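## How do I fold T-shirts on a bed so they don't become crumpled again?
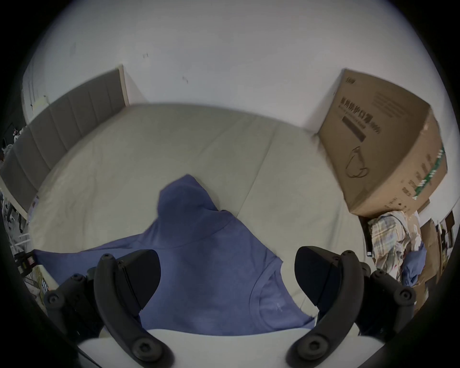 *Blue T-shirt crumpled on the bed*

I moved to a small apartment in January and I have no table big enough for folding, so I do all the laundry on the bed. The mattress cover is wrinkled itself and the shirt moves with it. When I finish, the sleeves are not the same and there is a fold across the front. Also, the neckline of the blue one starts to look tired. Is there a method for a soft surface? I don't want to iron everything.

Asked by Vira Chornovol, September 9, 2026

---

**Tullio Pellegrini** (171 points)

I had the same problem for a long time. Please try this:

1. Pull the mattress cover tight and tuck it in before you start.
2. Lay the shirt with the front down. Hold it at the two shoulders and shake it once, then let it fall flat.
3. Smooth with your palms from the neck to the hem. Do not pull the neckline, it stretches the ribbed part.
4. Fold one side to the middle with the sleeve back on itself, then the other side. After this fold from the hem up, 2 times.

If the bed is still too soft, put a large cutting board or a thin piece of cardboard under the shirt. I use the side of the box from my Skarano shelf.

---

**betura_452**

just hang them

---

**Skyrme** (155 points)

I agree with Tullio about the cardboard. I want to add only that you should fold soon after drying. If a shirt stays in a pile overnight, the creases are already inside and no folding method will remove them. For the tired neckline, I close the shirt in a mesh bag for washing, it helped with mine.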